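FOR IMMEDIATE RELEASE

Plosbridge opens its kitchen chores bench, and no, you can't have a robot butler yet

I run the chores bench at Plosbridge, and everybody who hears that asks me the same thing: so can it do my dishes? No. Not at your house, not this year. But we're opening the bench to outside teams in March, and I'm pretty excited about what they're going to find out on it!

The idea came out of a long argument with our friends at Flalari over what counts as a chore. Picking up a mug is one thing. Clearing up after breakfast, with everything shoved together and a pot where you didn't expect one, is a whole different job.

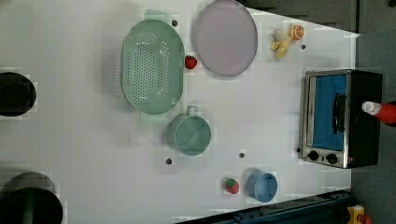

So we wrote up 27 chores, all small ones, the kind you do while thinking about something else. Put the fruit away. Move the cup. Get the ketchup out of the way of the plate. Each team gets 400 tries, and we publish every one, flops included (there will be flops).
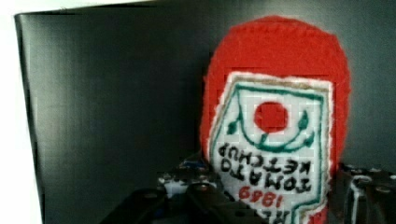 Vasanthi Krishnan would like everyone to calm down a little. She told me a machine that handles one soft thing well may still be hopeless with the next one, and that she'd want to see a full week of it before letting one near her own kitchen. Fair enough, and I've put her down as a reviewer.

Soft stuff really is a headache. It squishes, it leans, and a grip that's fine for a cup can be all wrong for felt.

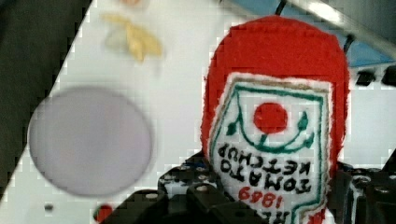

Plush ketchup bottle held in the gripper at the Plosbridge chores bench.

Shop-floor people are welcome too. Grewal wants to try bin sorting, and I said yes before they'd finished asking.

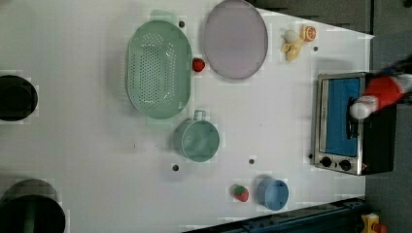
My own bet is that putting things away will come along sooner than cooking. Cooking means appliances, and appliances mean doors, knobs and timing. Getting the white tip of a gripper onto the top of a toaster oven is a long way from making toast, and I'd like our scoring to say so plainly. Teams can sign up through the Plosbridge front desk. Ask for Damián Cervantes and mention the chores bench.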